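Gripper goes through cloth in simulation and then the arm faults out on force limit

Posted in Simulation & Grasping — August 30, 2023

Weda_bench

I have a two-arm tabletop setup in simulation, both arms on one rail, with a kitchen backdrop behind it. The task is cloth folding. The near arm picks up a plaid cloth by its edge, lifts, and folds it over. On most runs that works. On the bad runs the fingers close, the cloth mesh ends up inside the finger pads, and the solver pushes it back out all at once. The reported force spikes and the arm goes to protective stop with the cloth still stuck to it.

What I have checked so far:

Fingers open, nothing held. Force reads flat for as long as I leave it, so I don't think it is sensor noise.
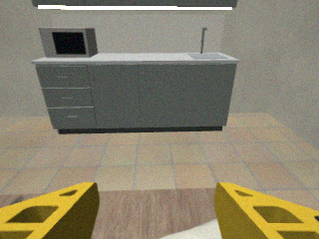

Grasp and lift. The fault comes in the first moments after closing, or it doesn't come at all. Out of 600 runs I had 146 stops. Slowing the approach made no difference to that.

Cloth with the stiffness turned up. Fewer stops, but it folds like cardboard and the policy is useless on it.

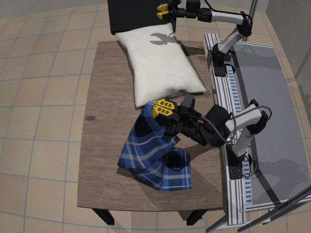
Near arm holding the top edge of the lifted fold, far arm up by the pillow.

The fingers are the open kind with windows cut in them, and I use the visual mesh for collision. Physics step is 12 ms. I would like to keep the force limit where it is, as the same limit goes on the real cell later. Is this a contact setting or is my mesh wrong?

Abenezer Alemayehu

Both, but start with the mesh. Windows in a finger are bad for cloth contact. A cloth vertex can go in through a window, and when the fingers close it has an inner face on one side and an outer face on the other. The solver picks whichever way out it likes, and you get your spike.

Make a separate collision shape for each finger. A plain convex hull with the windows filled in is fine. Leave the visual mesh alone so your camera views don't change.

Then run a close with nothing between the fingers and look at the view from the wrist.

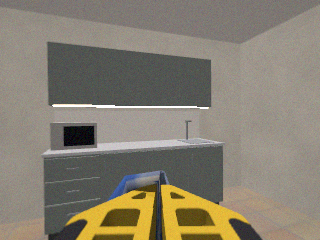
The hulls should meet along the seam and stop there. If they overlap at full close, your contact is already being pushed apart before any cloth is involved, and you need to pull the closed position back a little. Check it in the collision view, as the rendered fingers can look fine while the hulls are well into each other.

After that, lower the step. 12 ms is long for thin cloth. I would try 6 and see if the stops go away before touching stiffness or friction. It will run slower.

Don't raise the force limit to get past this. We did that on the Bellomel cell in April. The policy learned to squeeze much harder than it needed to, and we had to throw out the training and start over with the old limit.

Trarkell

just turn off collision between cloth and gripper and attach the cloth to the finger when it closes. works for me

Barrios

Attaching will hide the fault, but then you can't tell a good grasp from a missed one, so I wouldn't do it if this is going on real hardware.

One thing to add to Abenezer's reply. Check what happens on reset after a stop. Ours kept the last gripper command, so the next run started with the fingers trying to close and it faulted again right away. Around a third of our stops were really the same stop counted twice. Clear the command and open the gripper before the cloth is placed.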